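Murix Hand Kit: README and notes from a few months of use

Last updated Monday, January 24, 2022

Hi! This is the readme that goes with my Murix hand kit folder. It started as a list of things I kept forgetting, and then Higinio Ibarra asked if he could read it before ordering his own kit, so I cleaned it up a bit (a bit!). It's part setup guide, part data card for the clips I've recorded, and part review. If you only want to know whether to buy one, skip down to "Would I buy it again".

I don't work for Murix. I paid for my kit like anybody else, and I've had it since September.

What's in the folder

clips/ has the recordings, one subfolder per session
labels/ has a text file for each clip, same name as the clip
calib/ has the calibration files, old ones included
tools/ has my scripts for trimming and checking
notes.txt is my running log, badly spelled, read at your own risk

The clips folder is the big one. If you're on a slow connection, grab labels/ and tools/ first and see if the format suits you before you pull the rest.

What the kit is

It's a two-finger gripper you hold in your hand, with a camera on it. You squeeze, the fingers close, and the camera records what the fingers are doing. Later you can use the clips to teach a robot arm the same moves, which is the whole reason I wanted one, as I have a Nair arm on the bench and got very tired of steering it around with a joystick.

You get the body, the linkages, a set of fingers, a bag of screws and a printed sheet. The sheet is fine up to step 3 and then it gets vague. I emailed support about it and Borislav Delić wrote back with a much better drawing, which I've put in calib/ (I know, wrong folder, but my scripts expect it there now).

Putting it together

Set aside an afternoon. The linkages go on before the fingers. I did it the other way around and had to take the whole left side off again. Don't crank down the screws on the brackets either: snug is enough, and if you overdo it the fingers get stiff and you'll feel it in your wrist by the end of a session.

Check that both fingers meet in the middle when you squeeze. Mine were off by a hair. You can fix it by loosening the screws on one side, closing the fingers on something flat like a ruler, and tightening back up. After that run tools/check_grip and follow what it says on the screen. It will nag you about lighting. Listen to it, it's usually right.

What I recorded

Everything in here is small-object picking. I wanted things that are roundish, that roll, and that come in different sizes, so I went with fruit. Fruit is great for this! It's cheap, you can squash it a little and learn something from that, and you can eat the survivors.

I also wanted a soft surface under it. Picking off a hard table is a different job, because the fingers can slide along the top and scoop. On a cushion the fruit sinks in and the fingers have to push down into the fabric to get under it, so you learn pretty fast whether your finger tips are any good.

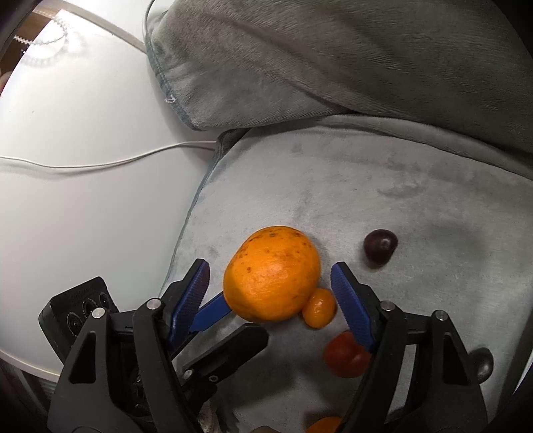 A grape-sized thing and a full-sized orange need very different squeezes, and this is where I spent most of my time. With the stock fingers my first tries on small fruit were pretty bad. I was closing too early and shoving the fruit away from me. What helped was going slower for the last bit and lining up both fingers before squeezing at all. Sounds obvious. Took me a couple of evenings.

Crowded layouts are harder again. When pieces are touching, you have to decide which side has room for a finger, and sometimes neither side does and you have to nudge something first. I kept the nudges in. If you want clean picks only, filter on the word "nudge" in the labels and throw those out.

The numbers

There are 200 clips in this release. I dropped 21 more before that, mostly for bad focus or me bumping the table. Of the ones I kept, 125 are picks from the cushion and the rest are from a plain tabletop or a shallow tray. A clip usually runs roughly 3 seconds longer than the pick itself, so there's a little slack at both ends for you to trim.

Label format

Each label file has one line per action, in plain words: reach, nudge, squeeze, lift, place, drop. "Place" means I put it down on purpose and "drop" means I didn't. If I couldn't decide I wrote "drop". There's a free text line at the end where I wrote whatever I was thinking, so expect some grumbling.

I named the fruit by whatever I'd have called it in the kitchen. I wasn't strict about mandarins versus clementines and I'm not going back to fix it. If you need exact kinds of fruit, please don't trust my labels for that.

Known problems

The view is very wide and goes dark in the corners. I left it alone in the raw clips. tools/crop will trim it if it bugs you, but check that your fingers are still in the picture after.

Shiny skins throw bright spots under strong light. If you're training something that cares about color, watch out for that.

I'm right-handed and I did all the picking myself, so the reach angle is pretty samey. Higinio has promised me some left-handed sessions and I'll add them when I get them.

Two sessions have the wrong calibration file next to them. The right one is in calib/old, with the session name on it. I'll sort this out in the next release (I said that last time too).

How it compares

Before this I borrowed an Akow grabber for a while. It's lighter and the handle is nicer, no question. But the Akow software wanted me to log in every time I opened it, and exporting clips meant clicking through them one at a time. With the Murix kit the files just land in a folder. For me that settled it.

I also looked at the Ritberg one and couldn't get a straight answer about spare fingers, so I gave up on that. If you have one and like it, write to me, I'd love to hear how the fingers hold up.

Would I buy it again

Yes, with some grumbling. The grip is good, the camera is good enough, and when I had questions I got a real person. The printed sheet needs a rewrite and I'd like a wrist strap, because my hand gets tired and I've nearly dropped the thing more than once.

If you've never built a kit of any kind, get a friend to sit with you for the linkages. Otherwise you'll be fine.

Using the clips

Take them, use them, change them. Put a link back to this folder if you publish something, and tell me about it because I'm nosy. If you find a label that's plainly wrong, send me the clip name and what it should say, and I'll fix it in the next round.

To do

Left-handed clips
Fix the two calibration mix-ups
Move Borislav's drawing somewhere sensible
Try softer fingers on the small fruit
Eggs, maybe, with a towel down first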